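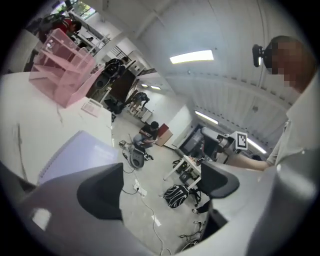

*Fig. 1. Pink tiered organizer on the white bench, with a small labeled box to its right.*

## Unit 3: Tiered desk organizers

Handout prepared by Kenza Hajji. Read before the bench session. Bring the load sheet from Unit 2.

### 3.1 Terms

**Tier.** One level of a stepped organizer, measured from its own floor to the underside of the level above. The top tier has no upper limit and is recorded as open.

**Step.** The horizontal offset between the front edges of two neighboring tiers. A large step makes the lower tier easy to reach and reduces the covered depth.

**Footprint.** The area of table taken up by the base. Overhanging parts are excluded and entered in column D.

### 3.2 Material

The organizer in Fig. 1 is translucent acrylic. Three properties matter for this unit:

- Contents can be identified through the panels, so front labels are optional on the upper tiers.
- The surface scratches easily. Slide nothing with a metal base across it.
- Acrylic is brittle at glued joints. Lift from the base, never from a shelf.

Clean with a damp soft cloth. Alcohol and glass cleaner can craze the panels.

### 3.3 Placement

Set the organizer square to the long edge of the table, 9 cm back. Leave clear space on one side for boxes waiting to be sorted. Sheets and thin boards are not stored in the organizer; they go in the vertical rack at the end of the session.

### 3.4 Loading order

1. Sort items by weight, then by frequency of use.
2. Load the bottom tier first, heaviest items at the back.
3. Fill the middle compartments with boxed items, printed label facing out.
4. Keep the top tier for light items only. The limit for this course is 430 g, spread evenly.
5. Check for rocking by pressing lightly on each front corner.

If the unit rocks, unload it fully and start again from step 2.

### 3.5 Record

Enter tier height, step and footprint on the load sheet, in centimeters, to one decimal place. Work in pairs; both initials are required. Sheets go to Malcolm Bunting by the end of the session.

Reading for Unit 4: Whiteley, course notes, section 2 (drawer inserts).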